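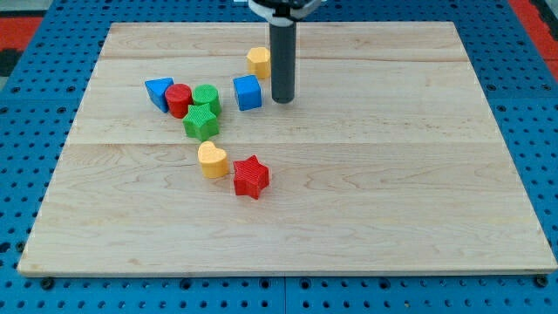 **Figure 2.** Work surface with block set. Planked board on perforated blue base; eight blocks at upper left.

### 3.2 Work surface and block placement

All sorting layouts were prepared on a light-colored wooden board laid over a blue perforated base (Figure 2). The wood was left unpainted. Grain, small knots and the seams between planks therefore remain visible, and they add low-contrast texture to the background against which block outlines were judged. Kettani and Radwan used a uniform gray sheet for the same purpose in the Plesetham layouts, and their outline scores are not directly comparable with ours.

The blocks are small colored plastic shapes. In the layout of Figure 2 the set occupies the upper-left half of the board, leaving the remaining area free for placement. We refer to this as the clustered start. In the scattered start, the same blocks were distributed over the full surface with a minimum gap of 20 mm between neighbors.

A total of 300 layouts were prepared, half of each type. Every layout was scored by two raters (X. Li and N. Naciri) for outline legibility, contact between blocks, and overlap with a plank seam. Blocks touching a seam were scored separately, as the darker line could be read as part of the block edge. Disagreements were settled by a third rater, H. El Sherbiny, who had no access to the earlier scores.

The raters recorded 927 contacts between neighboring blocks, nearly all of them in clustered starts. Seam overlap was more frequent in scattered starts, where blocks were spread across more than one plank. Shadows were not scored. Board position was checked against the holes of the base before each session, and layouts prepared after a detected shift were discarded and laid out again from the written plan.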